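About Dikex

Dikex records people showing robots how to do household jobs. We started in Grovancombe with one rented unit and two handheld grippers, and we now run a second site in Lakholm. Customers send us a list of tasks. We send back demonstrations, checked and labeled.

Most of our work is done by hand. An operator holds the grippers, does the job at a normal pace and does it again with things moved a little. The rest is done by remote control, with the operator seated at a desk and the arms in the next room. Remote work is slower, and we price it that way – the hourly rates are on the Services page.

Every new operator trains for 20 hours before any of their recordings count. They learn to keep the fingers in view, to approach an object from more than one side, and to finish a motion even when it goes badly. A missed grasp stays in the set with a note on it. Customers can ask for those to be taken out. Few do.

Our travel set, called Galbraith, is the one we get asked about most. It covers suitcases and the things people put in them, and it stands at 1580 demonstrations, of which 357 were done by remote control. We plan to add soft bags in August.

Suitcase work for Galbraith: 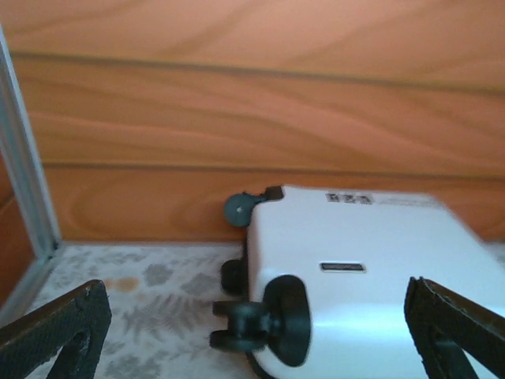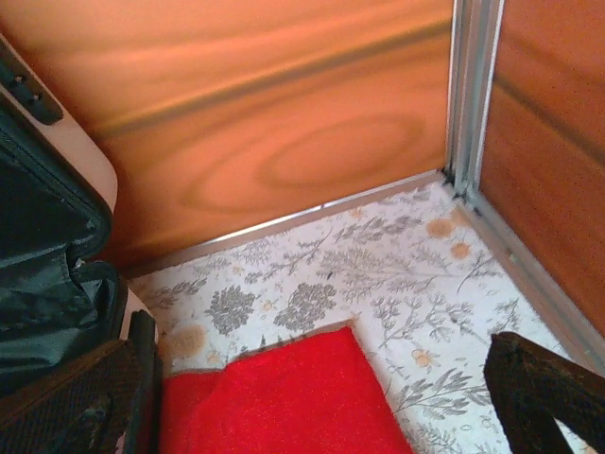

One customer wrote to us that the failed grasps had been more use to them than they expected, and that they would like the next delivery to have the operator's notes in a separate file. We have since made that the standard layout.

Orders start at 1000 demonstrations. Smaller trial sets can be arranged through the Lakholm office.

Page updated January 20, 2025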